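4. Scooping, or why we spent a whole month on rice

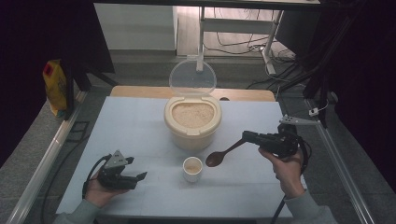
Figure 3. The scooping task with the hand-held grippers: rice container with its lid open, small white cup, wooden spoon in the right gripper.

When we drew up the chore list for this paper, I figured scooping would be the easy one. You open a lid, you pick up a spoon, you move some rice into a cup, and you go home. We had it down as a warm-up for the harder kitchen jobs in Section 5. It ended up eating most of March, and I've come away with a lot more respect for anyone who cooks for a living!

So let me say what the task is. The container starts closed on the table, with the cup in front of it and the spoon lying off to one side. The demonstrator opens the lid, picks up the spoon, and moves rice to the cup until it reaches a fill line we picked ahead of time. Then the spoon goes down and the lid gets closed. Figure 3 shows a moment with only a shallow layer of rice in the cup, so there is plenty of scooping left. Both hands wear out faster than you'd think, by the way. The grippers aren't heavy, but holding one still in the air while the other one works is tiring, and we ended up building breaks into every session.

We collected 900 demonstrations of the full task at our Skukasdale site and trained two policies on them. The first, which we call Willberg, takes in camera images and gripper positions and puts out short chunks of motion. The second, Bradska, is the same network with a small extra head that guesses how full the cup is. We then ran each policy for 100 trials on the two-arm setup, with the container moved a little between trials (never so far that the arms couldn't reach it).

I'll start with the good news. Opening the lid is pretty much solved for this container. Picking up the spoon is close behind, as long as the handle isn't lying flat against the table edge. If you had shown me those two parts five years ago I would have been thrilled.

The scooping itself is where things get messy, and I mean that literally. Rice is a lousy thing to learn from pictures. The surface changes every time you touch it, and a spoon that went in at a nice angle on the first scoop will come up half empty on the fourth, when there's a dent in the middle and a hill on one side. People just tilt the wrist a bit more and don't think about it. Willberg kept going back to the same spot, over and over, scooping from a hole it had already dug. Bradska did better at knowing when to stop, but it wasn't any better at finding rice.

Spills were the other headache. A narrow cup leaves very little room for a spoon held by its handle, and a small slip in the grip turns into a big swing at the bowl end. We tried wrapping the fingers in a softer pad, which cut down on slipping and made the spoon harder to let go of. We counted a trial as failed if any rice was left on the table at the end, and reviewers of an earlier draft thought that was harsh. Maybe so. I still think it's the right bar for a chore, since I'd be the one sweeping up.

We also tried mixing in the Tremblay set, our older collection of 2667 pouring and stirring clips. I had high hopes for this! It helped with grasping the spoon and did nothing we could measure for scooping. My best guess is that those clips hardly ever show the inside of a container changing shape, so there was nothing in them about where to dig next. We haven't tested that guess yet.

Can a machine measure out rice for dinner, then? Ours can do it some of the time, slowly, with a person standing by. Section 4.1 breaks down the failures by stage, and the spill counts for both policies are in Appendix B.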